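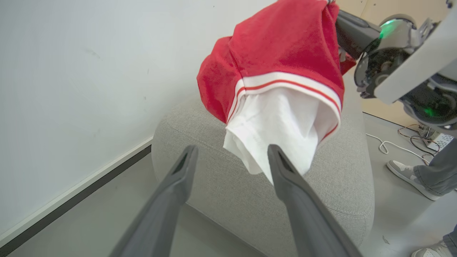 4.3 Washing sportswear and other synthetics

Use the Synthetics programme for shorts, vests, tracksuits and lined garments. The Helach 50 is set to 38 degrees for this programme when it leaves the factory.

1. Empty all pockets and close any zips. Tie drawcords loosely.
2. Turn lined garments inside out and pull the lining flat.
3. Check the care label. If it gives a lower temperature, press Temp until that figure shows.
4. Load the drum no more than half full.
5. Pour liquid detergent into compartment 2 of the drawer. Leave the softener compartment empty.
6. Turn the dial to Synthetics and press Start.

The door stays locked for up to two minutes after the programme ends.

Note: Wash red and other strong colours separately for the first few washes. Dye can run into white linings as well as into the rest of the load. If this happens, do not tumble dry. Wash the item again straight away.

Caution: Do not use chlorine bleach on elastic waistbands.

To shorten the programme by 20 minutes, press Quick before Start. Quick cannot be used with Extra Rinse.

For stain treatment, see 4.5.

Stamomberg Helach 50 user guide, revised 27 January 2021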